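The Woman Who Repairs Accordions in Gulham

The workshop is behind the old bus station in Gulham, on the second floor, and you must ring two times because the first ring she usually does not hear. I came on a rainy morning with my notebook and a small cake from the bakery. She put the cake on a shelf between two boxes of reeds and asked me to sit near the heater.

She has repaired accordions for most of her adult life. Before that she worked in the office of a furniture store in Fullton, and she says she was not good at it. "I was always late with the letters," she told me. "One day a man brought his accordion to the store, to ask if we had glue for it. We did not have the glue. But I looked inside, and I thought about it for the whole week."

She learned first from a repairer in Gunbridge, who took her as a helper on Saturdays. He let her clean the wood and sort the screws for a long time before she was allowed to touch a reed. I asked if this was boring. "Of course it was boring," she said. "But I learned what each screw was for. When I opened my own place, I made mistakes with money and with customers. With screws I did not make many."

A big piano accordion with 96 basses can keep her busy for several weeks. The most common problem is the wax which holds the reeds in their place. It becomes dry with the years, and then a reed moves a little and the note is weak or silent. She melts new wax in a small pot that she bought at a market. The smell stays in her coat, and on the bus people sometimes look for where the honey is coming from.

The second problem is the bellows. She makes them from folded card, with cloth and thin leather at the corners, and she does this part in the evening when the telephone is quiet. "If you are angry, do not fold," she said. "I have thrown away good card because I was angry with the electric company."

I wanted to know what people pay. She was open about it. A full repair of a large instrument, with new wax, new leathers and tuning, costs 3000 dollars. For a smaller one she asks 2000. Some customers leave when they hear this, and she does not try to stop them. "They go home and they think. Many come back in January, after the holidays, when the family has asked them to play and it sounded terrible."

On the wall there is a long list of instruments that wait. The oldest is an accordion she calls the Aoki, after the family name painted inside the case. It came from a house sale and has a crack across the front. She doesn't know who played it. When she has a free hour she works on it, and she has not decided if she will sell it. She played me a few low notes from the left side, which still works well. The right side she did not want to play for me yet.

We also talked about tuning. She tunes by ear first and with a machine after, and when they do not agree she writes both results on a piece of paper and listens again the next day. Two reeds for the same note are often set a little apart, so that the sound trembles. Older players in Gulham like a strong tremble. The younger ones ask for less, and she finds this sound more clean but also a little lonely.

She made tea, and we ate half of the cake before I asked my last question.
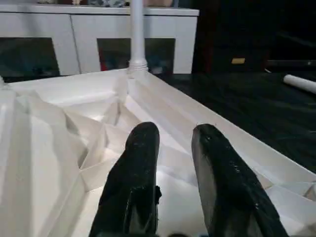
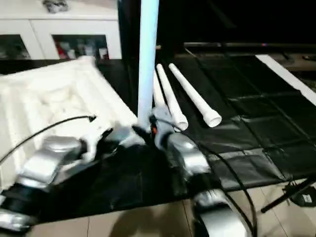

What should a person do with an old accordion that was found in the attic?

"Leave it closed, first of all. People pull it open very hard to hear if it works, and then old leather can tear. Put it in a dry room, standing on its feet the way it stands when you play, and let it be there for some days. After that bring it to a repairer, and bring the case also, even if the case is ugly."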